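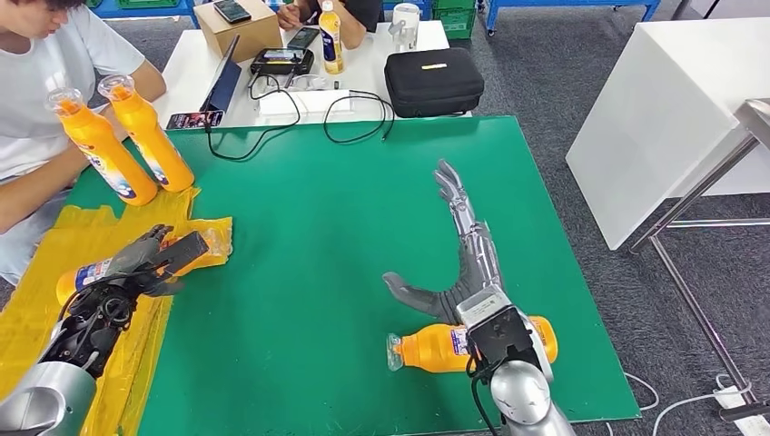
Home Posts Recipes Garden About

Search this blog Go

Orange bottles

June 20, 2022

I have a weakness for bottles. When the contents are finished I wash the bottle, put it on the shelf in the laundry, and tell myself it will be useful. On Saturday I finally took everything down and my shelf had 53 of them, in every colour, many without a cap.

The orange ones I like most. They are cheerful, and I find them quickly when the cupboard is dark. My favourite has a blue and white label which I never managed to remove completely. I tried warm water, then oil, then my fingernail, and the glue is still there. Védís Bjarnason, my neighbour from the time in Dernonham, wrote to me that I should leave baking soda and oil on it for 30 minutes. I will try it this week.

My rule is now the following. A bottle stays if it has its own cap and if it does not leak when I lay it on its side overnight. I put an old plastic sheet under them, so the table is safe. Three leaked on the first night and went to the recycling.

I still have to decide about the very small ones. Norbert wants two for paint. The rest I keep until December, and if I have not touched them by then, they go also.

Contact | Copyright Ornham Notes | Back to top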